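Why Bottles Roll and How They Stack

Bottles and the Shapes They Make
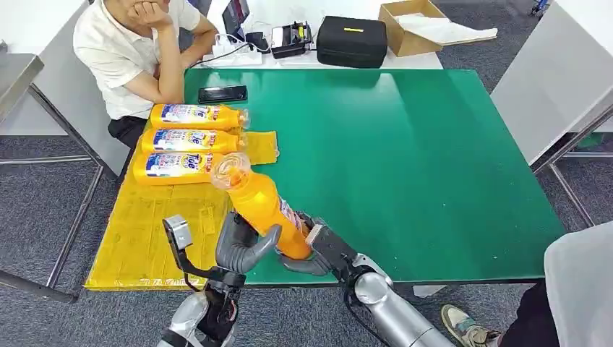
A bottle is a container with a narrow opening and a wider body. The narrow part is called the neck. The curved part that joins the neck to the body is called the shoulder. The flat or nearly flat end on the other side is called the base. These three words are used by people who design bottles, fill bottles and pack bottles, and they are useful to know before reading further. An orange detergent bottle with a clear cap has all of these parts. On the bottle held up over the green table, the shoulder is smooth and the neck can be seen through the wide, see-through cap. The other three bottles lie on their sides, next to each other, with every base pointing one way and every neck pointing the other way. Packers call this arrangement parallel.

What a bottle is made of

Many bottles for laundry detergent are plastic. Plastic is light, it does not break as easily as glass, and it can be formed into many shapes. To make a bottle, a machine warms a tube of plastic until it is soft. The soft tube is placed inside a hollow metal mold, and air is pushed into it. The plastic spreads outward until it touches the walls of the mold. Then it cools and becomes firm. This is called blow molding.

The color is mixed into the plastic before the bottle is formed. An orange bottle made this way is orange all the way through the wall. If you scratch the outside, the scratch is still orange. A label is different. It is a separate layer that is attached to the outside or printed there, and it can be scraped off.

Caps are made by another method, in which melted plastic is pushed into a closed mold. The cap has small ridges on the inside called threads. The neck of the bottle has threads too. When you turn the cap, the two sets of threads slide past each other and pull the cap down tight. Some detergent caps are also used for measuring, with lines on the wall to show how much liquid to pour. A clear cap makes the level of the liquid easier to see.

Standing up and lying down

A bottle that is standing up rests on its base. Whether it stays there depends on two things: how wide the base is, and how high the center of gravity is. The center of gravity is the point where the weight of an object balances. In a full bottle, it is near the middle. In a bottle that is only one quarter full, the liquid is all at the bottom, so the center of gravity is lower. A low center of gravity makes an object harder to tip over.

A bottle on its side rests on its long wall. Its center of gravity is now closer to the table, and it cannot fall over, but it may be able to roll. A round bottle rolls easily. A bottle with flattened sides does not roll as easily, as it would have to lift its own weight over a corner each time it turned. You can test this with a soup can and a small cardboard box on a sloping board. The can rolls. The box slides or stays put.

The surface matters as well. Friction is the force that works against sliding. A smooth, dusty surface usually gives little friction, and a rubber mat gives a lot. Friction does not stop a round object from rolling in the way it stops a box from sliding. To stop rolling, a packer uses a stop -- a raised edge, a wedge or another bottle.

Fitting bottles into a space

Suppose you have a carton from the Rideck packing company and you want to fill it with bottles. The simplest way is to stand each bottle on its base and make straight rows. This is called a grid. There are gaps between the shoulders, because a bottle is narrower at the top than at the bottom. The gaps contain only air. Packers call this lost space.

The second way is to lay the bottles on their sides in the same direction. The bases line up and make a neat edge. The lost space is now at the other end, between the necks.

The third way is called head to tail. One bottle has its neck to the left, and the next has its neck to the right. The wide part of one bottle sits beside the narrow part of the next. For some shapes this saves space. For others it saves nothing, as the bodies are still the widest part and they still touch. The only way to find out is to measure or to try it.

Liquids add one more rule. A bottle with liquid in it is normally shipped standing up, with the cap at the top. If the cap is loose and the bottle is standing, the liquid stays below the opening. If the bottle is lying down, the liquid presses against the cap and may leak. Cartons of liquid often have arrows printed on the side to show which way is up.

How to pick up a bottle

A small bottle can be lifted with one hand around the body. A large bottle is heavier and should be held in two places. One hand goes under the base and carries most of the weight. The other hand goes against the side, near the shoulder, and keeps the bottle from tipping. Do not lift a large bottle by its cap. The threads are made to hold the cap on the neck, and they may slip if the whole weight of the bottle hangs from them.

Laundry detergent can hurt your eyes and must never be swallowed. Use empty, rinsed bottles for the activity below, and ask an adult to rinse them.

Activity: the Hodotine test

The Hodotine test is a short experiment from the Onby science club workbook. It compares two ways of packing.

You will need:
empty plastic bottles of the same shape and size, with their caps on
a flat table
a ruler or tape measure
paper and a pencil

Steps:
1. Lay 2 bottles on their sides so that both necks point the same way. Push them together until they touch.
2. Measure the width of the pair across the widest part. Measure the length from the bases to the ends of the caps. Write down both numbers.
3. Turn one bottle so that its neck points the other way. Push the bottles together again and line up the ends.
4. Measure the width and the length again.
5. Multiply width by length for each arrangement. The answer is the area of the rectangle that the pair needs.
6. Repeat with 3 bottles.

The arrangement with the smaller area uses less of the table. If the two areas are equal, the shape of your bottle gives no advantage either way. One group that used a tall bottle with sloping sides recorded an area of 2000 square centimeters for a large set laid in one direction, and a smaller area for the same set laid head to tail.

Words to know

Base: the bottom end of a bottle.
Blow molding: forming a hollow object by pushing air into soft plastic inside a mold.
Center of gravity: the point where the weight of an object balances.
Friction: a force that works against sliding.
Parallel: side by side and pointing along the same line.
Shoulder: the curved part between the body and the neck.
Threads: the ridges that hold a cap on a neck.

Next page in the Phetsri series: Boxes, Corners and Folds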